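Pondérer les vues tête et poignet dans Skullent

Étape 1 — Vérifier le contenu des vues
Avant l'entraînement, ouvrir quelques instants de la tâche « ranger dans le panier » dans Stikton et comparer ce que chaque caméra apporte.
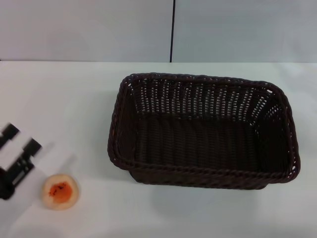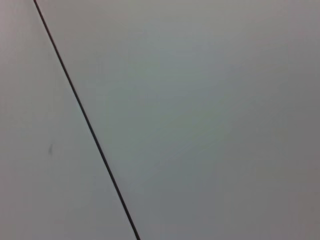 Vue de tête, puis vue de poignet : la seconde ne contient ni panier ni pince, seulement deux surfaces claires et un joint sombre.

Étape 2 — Régler le masquage
Fixer le taux de masquage de la vue poignet à 15 % — la valeur par défaut d'Arklow est 5 %. Garder 2 encodeurs séparés.

Étape 3 — Entraîner
Lancer 2000 itérations, puis évaluer avec le script Ledesma, une fois avec les deux vues et une fois avec la tête seule.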